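The Great Bedroom Sort-Out, Rernside
Posted March 2022 in Home & Clutter

I kept saying I'd get to the closet in January, when everybody else does that kind of thing, and then I kept not doing it. So it's a spring job now! The bedroom is the smallest room in our Rernside place and it somehow swallows every piece of clothing that enters the building. This page is mostly a lot of me talking, because several of you asked how I did it and whether I kept the green thing. (I kept the green thing. It's teal, Sorcha.)

A little background first. The closet rod is 36 inches wide and we had it packed so tight that you had to pull with both hands to get a shirt out. Everything that didn't fit went on a chair, and everything that didn't fit on the chair went on the floor behind the door. Siiri Venckus stayed with us for a week over the winter and very politely lived out of her suitcase the whole time – I still feel bad about it.

Using the bed as a table

I've tried sorting on the floor and my knees won't have it. I've tried the kitchen table too, and then somebody wants lunch. The bed wins. Make it first, pull the duvet as flat as you can be bothered to, and lay things out one or two at a time so you have to look at each piece. If you dump the whole closet on there in one go you end up sleeping next to a mountain, ask me how I know.

A white duvet helps a lot more than I expected. Dark clothes all look the same in our closet, and on white you can finally tell the navy from the black, or at least argue over it. Mine has a faint stripe in the weave that you only notice up close, and I'm very fond of it.
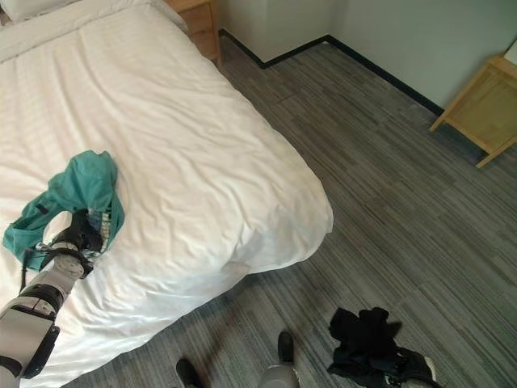
The teal one on the white duvet, pale wood nightstand at the back.

That nightstand gets asked about every time I post the bedroom, so: it came from Kļaviņa, a furniture place two streets over from my old job, and they may well have closed since. I looked at fancier ones for ages. One was $300 and had a drawer you could barely get a paperback into. I like the honey color of this one next to a plain wall, and it's stayed put through three changes of mind about curtains.

Back to the clothes. My rule is that a piece gets picked up, shaken out and decided on before I touch the next one. Keep, mend, or give away. I used to have a "maybe" pile and I've given it up completely, because the maybes went back in the closet every single year and came out the next year with more creases. Inese Grigaitė still swears by hers and puts a date on the bag, which I admire, but I know what I'm like with bags.

I also stopped folding while I sort. Folding is a separate job for a separate cup of coffee! If I start folding a nice T-shirt in the middle of things I get attached to how neat it looks and suddenly I'm keeping it. Leave it crumpled, decide, move on.

Colors together or types together?

People get heated over this. Brayden Turcotte left a long comment on my last closet post in favor of types – pants with pants, shirts with shirts, end of discussion – and he's probably right for anyone who gets dressed in a hurry. I do types on the shelf and colors on the rod. It looks good when the door is open and I can find the blue shirts in the dark, which in February is most mornings.

For the sorting itself, though, I like putting a bright piece beside a dark one while I'm deciding. You see the true color of both, and you notice which one has gone dull from the wash. 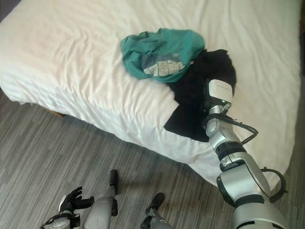

Navy is my weakness, I should confess. I own far too much of it and I'll defend nearly all of it. By the end of the afternoon I'd pulled 62 pieces out of the closet, and a shameful share of those were navy or something close enough that my husband couldn't tell them apart. We have different ideas of what "the same sweater" means.

The mend pile was small this time. A couple of hems, one missing button, and a lining that's been hanging by a thread since before we moved. I take the harder repairs to Tosta, the alterations counter next to the bakery, and I do the buttons myself in front of the TV, badly.

A few small things that made it go faster, in no order:

Put the give-away bag by the bedroom door and carry it to the car the same evening. Ours once lived in the hallway until we'd shopped most of it back.

Check pockets as you go. I found five hair ties, a bus ticket, and a grocery list in my own handwriting that made no sense at all.

Play something you know by heart. New music makes me stop and listen, and then I'm sitting on the edge of the bed holding a sock.

Wipe the closet shelf while it's empty. It won't be empty again for a long time.

Reece Bloxham asked about hangers. I switched to the slim ones from Stilero last year and they do save room, though wide-necked tops slide right off them, so I keep a few of the old chunky ones at the left end of the rod.

And do the bed last. Once everything was off it I gave the duvet a good shake, tugged the corners at the foot end and left the window open while I made dinner.

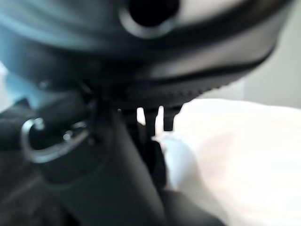 What's next

The linen cupboard, I think, or possibly the drawer in the hallway that none of us can open all the way. I've got a stack of odd pillowcases that needs a firm hand, and I want to try rolling the towels (Siiri says it works, and her cupboard does look great). Sorcha has already put in a claim for any spare blankets, so get your requests in early.

If you've got a trick for keeping scarves on a shelf without the whole lot coming down when you pull one out, please leave it in the comments. I've tried a basket and I've tried hooks, and the hooks are still in the package.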